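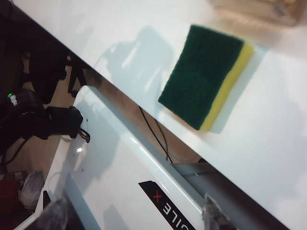
Giving the White Desk a Proper Scrub

22 Nov 2025

I love a white desk. I wanted one for ages, and then in May I finally bought mine (a Holari, and I still think it's the prettiest thing I own). What I didn't think about was how every coffee ring and pen smudge would shout at me from across the room!

My tool of choice is the plain old kitchen sponge, green on one side and yellow on the other. I use the yellow foam for nearly everything, with warm water and a tiny squirt of Trurico dish soap. The green side only comes out for dried glue, and even then I go easy, because I scratched a Nistberg shelf that way once and I'm still mad at myself. Packs of 3 are fine. Don't let the big store talk you into 30, I have sponges in every drawer now.

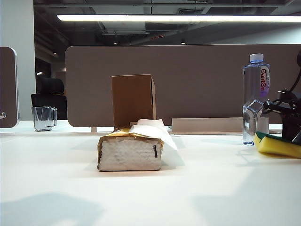
Drying is the part I used to skip, and then I'd wonder why everything looked streaky. I go over the whole top with an old dish towel first, back to front, and get into the strip by the divider where the dust likes to sit. Then it's tissues for the last bits. I like the soft packs, like the gold one with a sheet already hanging out the top, so you can grab one with your elbow practically in the suds. A tall cardboard box behind it takes up hardly any room, and mugs can go wherever you'll reach for them.

Next up is the desk chair, which has crumbs in places I can't explain. If you've got a trick for getting them out of mesh, please leave it in the comments. I've tried the vacuum brush and it mostly just moved them around.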